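Guides > Skellik floor oil > Section 11: Oiling and curing a timber surface

15th September
By Tapio Tikkanen

By now your boards should be sanded and swept, and you're probably itching to get some colour onto them. Have a cup of tea first – the oil needs a good stir, and it's much nicer to start when you aren't in a rush.

1. Open the windows and turn off any heaters with a naked flame.
2. Stir the tin slowly with a flat stick, right down to the bottom. Don't shake it.
3. Pour a little into a tray and work it along the grain with a Nurmi pad, a few boards at a time.
4. Leave it for 32 minutes, then wipe off whatever is still sitting on top. 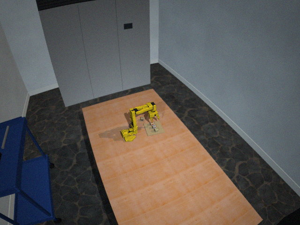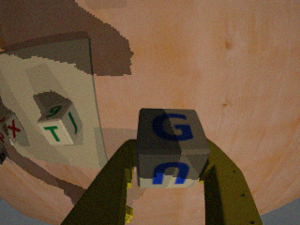
Orange and pinkish-orange wood tones, both computer-rendered.

5. Buff lightly with a clean cotton cloth (an old T-shirt does beautifully!) until the surface stops feeling tacky.
6. Let it cure overnight before you walk on it, and keep rugs off for the first week.

Note: Warm shades such as Disholm deepen a fair bit in the first few days, so try your colour on an offcut and live with it for a while before you do the whole room.

CAUTION: Oily rags can catch fire by themselves as they dry. Soak them in water, lay them flat outdoors and never leave them scrunched up in a bin.

If you run short, ask the Nudton counter for part 1371 – and check that the batch number on the new tin matches your old one.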